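Walluren Community Hall > Hall users' board > Floor tape and court lines

Marking tape on the main hall floor, what is everyone using?

gumnut_left

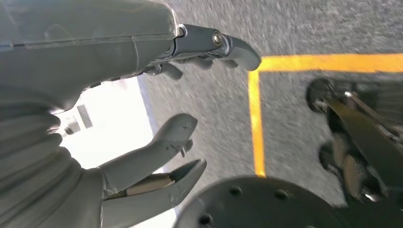
We've got the main hall at Walluren for indoor bowls through winter and I've been asked to sort out the floor marking. The last lot of tape was vinyl and it left glue behind that took two of us a whole morning with citrus cleaner to shift. I'd like the marking to have proper corners, like the one the grey fingertip is pointing towards, so people can tell where the edge of the playing area is and stop arguing. Needs to stay down for a season and come up without taking the finish with it. Budget is $100 all up.

backofthebus
Which finish is on the floor? If it's the old oil-based poly you can get away with most things. If it's the water-based one they put on at Grodgate, be careful. We lost strips of it near the stage.

gumnut_left
Water-based, recoated in December.

backofthebus
Then cloth tape is out, and so is anything sold as heavy duty. Get the low-tack court tape and accept that you'll be replacing bits of it.

Trikell_Badminton
Disagree on the low-tack. We used it at Trikell and it was lifting at the ends inside a fortnight. Shoes catch it, then the fluff gets under and it's finished. We went back to ordinary vinyl, but we pull it up at the end of each term and don't leave it for the year. No glue problem at all if you're quick about it. Warm it with a hair dryer first.

backofthebus
Badminton is a lot harder on tape than bowls. Nobody is lunging at bowls.

Trikell_Badminton
You haven't seen our bowls group.

mrs_tealeaf
For corners, don't fold the tape round. Run both pieces long so they overlap, then cut through the two layers on the diagonal and peel off the waste. Do it with a sheet of thin card slipped underneath or you will score the boards, and the hall will bill you for it. Ours did.

gumnut_left
Thanks, hadn't thought of the card. Do you roll it down afterwards?

mrs_tealeaf
Yes, wallpaper seam roller. Give it a night before anyone walks on it.

pelletier_st_hall
At Pelletier Street we gave up on tape and had lines painted under the last coat. Costs more at the start but we haven't touched them in 4 years. Worth asking before the next recoat.

backofthebus
That's fine if you only have one sport in there. We've got so many colours painted on ours that the kids can't tell which line is out.

pelletier_st_hall
Fair enough. We only have the one.

gumnut_left
Painting isn't going to happen, the recoat's just been done. I'll get one roll of the low-tack and one roll of vinyl and do a test patch of each behind the piano, see how they come up after a month.

Trikell_Badminton
Good plan. Wipe the boards with metho on a rag first, and test that in the same spot too. Some water-based finishes go cloudy with it.

mrs_tealeaf
I'd skip the metho and use a barely damp cloth. Let it dry properly before you tape.

gumnut_left
Damp cloth it is. I'll post back once I've pulled up the patches.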